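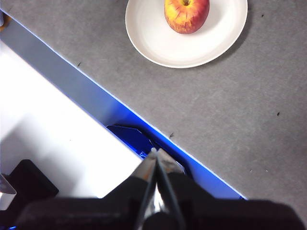 Chapter 9
Approach and Grasp

A grasp is planned backward from the contact points. The student first decides where the two fingers will touch the object, then where the wrist must be for the fingers to reach those points, and only then how the arm will travel there. In the Lockyer course the first object is a single apple on a round white plate. The apple sits toward one side of the plate, so the center of the plate cannot be used as the grasp target, and the raised rim sets a lower limit on how far the fingertips may descend outside it. Both facts must be entered in the task sheet before any motion is written.

This chapter assumes that your team has completed the wrist calibration in Chapter 8 and has a working stop command. Teams of two or three are expected. One member operates the arm, and another keeps the log.

The chapter covers the following:

9.1 Choosing contact points on a rounded object
9.2 The pre-grasp pose
9.3 Closing speed and grip force
9.4 Lift, hold, and release
9.5 Team project: the Darora transfer task

Terms used in this chapter

Pre-grasp pose: the position and angle of the open gripper immediately before the final approach.
Standoff: the distance between the fingertips and the object at the pre-grasp pose. Use 30 mm unless the exercise gives another value.
Slip: any movement of the object relative to the fingers after closing.

In the team project, each group writes one program and runs it 23 times without editing it between runs. A run in which the plate moves is recorded as a failure, even if the object is lifted. The log format is given on page 262.

9.1 Choosing contact points on a rounded object

Two parallel fingers touch a sphere at two opposite points. The line joining those points should pass through the center of the sphere. If it passes above the center, closing the fingers tends to push the object down and out of the grip.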